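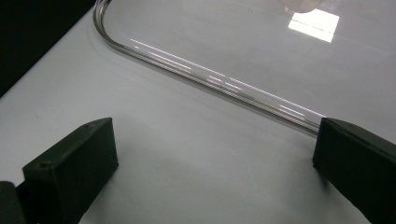 Clear parts are where a two-finger gripper goes to get embarrassed, Hui-mei Yau wrote back when I told her what I was setting up, and she wanted to know what I planned to do about the fingers before I spent any time on the software. It was a fair thing to ask. I had already spent two evenings on the software.

Posted 17 March 2024, by the owner of this blog

The cell is the small one on the left bench. It runs a Pruromach arm with the Lotton parallel gripper, and the job is to pick up a clear plastic tray by its rim, move it over, and put it down square. With an opaque tray I had this working in an afternoon. With the clear one I had to go back through nearly everything, and I am writing the order down so I can repeat it the next time the gripper comes off.

Fingers first, then, as instructed. Mine are dark green, matte, and boxy, with slightly rounded edges and flat ends facing each other. I considered going to a thin finger with a hook, which would have been kinder to a rim, but the flat ones were already on the gripper and I wanted to know how far they would go. The thing I had never done properly was check that they were parallel. I had bolted them on, seen them close, and moved on.

To check it I closed them on a strip of paper near the base and pulled, then did the same near the tip. Tight at the base, loose at the tip. I backed off the mounting screws on the right finger, closed the gripper on a flat steel shim, and tightened up again with the shim still held. That got it most of the way. The rest was a burr of plastic under the left finger where it seats, which I took off with a knife. After that the paper dragged the same at both ends.

If you do this, go easy on the screws. I have stripped a printed finger before by treating it like metal, and the only cure was to make another one.

Next was the open position. The default program from Rocha opens the gripper all the way on every approach, and I had left it alone. Wide is good when you don't quite know where the part is. It is bad when one finger has to come down outside a rim and the other inside, because the outside finger swings through a lot of space on the way. Mine was landing on the edge of the tray at the far end of the bench. I set a second opening of 91 mm for the last part of the approach and kept the full opening for travel.

Then the height. The table is a smooth pale gray-white and I like it, but a clear tray on a pale table gives the camera very little to go on. The tabletop shows straight through. What you get is the rim, where the plastic is thick enough to look gray, and the bright streaks that run along it from the light overhead. My first attempt at finding the tray was locking onto those streaks. They move when the camera moves. So every time the wrist shifted, the tray shifted too as far as the program was concerned, and the arm chased it.

I tried three things here. Turning the exposure down made the streaks smaller and lost the rest of the rim along with them. A sheet of black paper under the tray worked very well and I would recommend it to anybody who can live with it, but I wanted to keep the bench clear for other jobs. The one I kept is dull. I take two looks from two wrist positions, throw out any line that moves more than it should between them, and fit the long straight side of the rim to what's left. It adds a couple of seconds per pick.

The light fixture also makes a big rectangular glare patch on flat plastic. I moved the first look position sideways until the patch no longer landed on the side I was trying to measure. I couldn't get rid of it altogether without changing the light, and I don't want to change the light.

Once it could find the straight side, I lined the fingers up to it. I do this by hand with the arm in jog mode, on the 5 mm step and then the fine step, looking along the rim. The aim is for the closing direction to be square to the rim, so that the flat ends meet the plastic flat. If it is off by a little, the tray turns as the fingers close and comes up crooked. I had one leave the bench and land behind the table, where there is nothing but black cloth and whatever else has gone over that side.

Force came last. The Brendel controller takes a number from zero to 500 and the manual doesn't say what the number means. I began at 12, which would not hold anything, and worked up until the tray stayed put when I tapped it. Then I added a bit. I am not giving my final setting because it would be wrong for your fingers and your tray.

Hui-mei asked whether I had put anything on the finger faces. I haven't yet. She uses a thin silicone sheet, glued and trimmed flush, and replaces it when it goes shiny. I have some on order. It will change the opening by twice the thickness of the sheet, so the parallel check and the 91 both need doing again after it goes on.

For looking after it, so far: wipe the finger ends, wipe the table, check the two small screws I can reach without taking anything apart. The deeper ones I check when the gripper is off. I also wipe the trays now — fingerprints showed up in the rim fit as little bumps, and I wasted most of an evening in March on one of those before I thought to clean the thing.

Still to do is the rounded corner. The fit only uses the straight side, and if the tray is set down with the corner toward the camera it gives up and asks me to turn it. I turn it.

Contact | Copyright 2024, all posts and code | Back to top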